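Speaker notes, Evangelia Andreadis
Dec 14, 2022, second slot after the coffee. 15 minutes, keep five for questions.

**Slide 1. Title**

Good morning. Say name, say Tisteo. Thank Liapis for the invitation. I speak about one cell only, the two-arm weighing cell which we call Anard, and how we keep it in order. Most of you have a similar cell, so I will skip the general part.

**Slide 2. What is on the table**

The cell exists two times, once in our hall and once in the simulator. Every change goes first into the simulator. The layout is simple: two arms on the far side of the table, the scale between them, the bottle on the side of the right arm and the cup on the side of the left arm. Please remember that left and right are always the robot's, so on the screen they are exchanged. (Wait. People need a moment with this.)

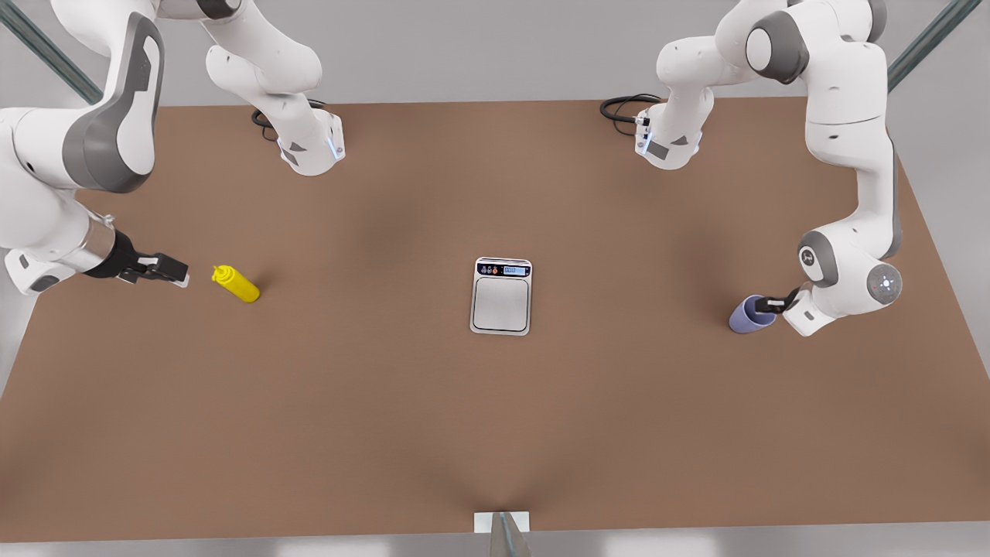 We set up in a fixed order. First the bases, then the table height, then the scale, and only then the grippers. In July we did the grippers before the table height and lost two days. All the taught points had to be made again.

The scale position is stored as an offset from the right base. If you move the scale by hand, even a little, you must write the new offset in the cell file. Tell the story of the cleaning cloth here, if there is time.

**Slide 3. Cables**

Short slide. On the real cell the cable behind each base needs a free loop. Do not tie it flat to the table. We look at both loops every Monday before the first run, and we turn the base joint slowly to each side while one person watches the cable.

**Slide 4. Finger check**

This is the main slide, speak slowly.

The finger check is done after every 200 cycles. Procedure:

1. Open the gripper fully and read the zero value.
2. Close it on nothing and read again.
3. Close it on the bottle at low force.
4. Compare the close-up view with the reference view from the day of set-up.
5. Write the three values in the log, also when they are good.

In step 4 we look if the object stands in the middle between the fingers. If one finger arrives before the other, the object is pushed, and then the weight result suffers later, when it is put down on the edge of the platform.

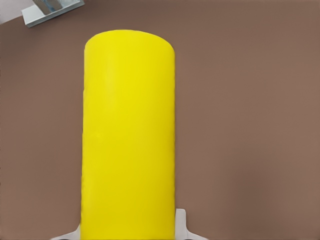 *Close-up view: yellow object between the two white fingers.*

The question always comes: why do you do this in the simulator also, where nothing wears out? Answer: the model files change. At cycle 883 a colleague from Drovaten loaded an old finger model, and the check found it the same afternoon.

**Slide 5. Repairs**

Show the log page. 29 entries since set-up, most of them are offsets and not broken parts. Say clearly that we changed one gripper completely, and that we should have done it earlier.

Spare parts: one full gripper on the shelf, with its own zero value written on the box.

**Slide 6. Questions**

If they ask for the cell file, yes, I can send it. If they ask for cycle time, say that we have not tuned it yet. Leave slide 4 on the screen during the questions.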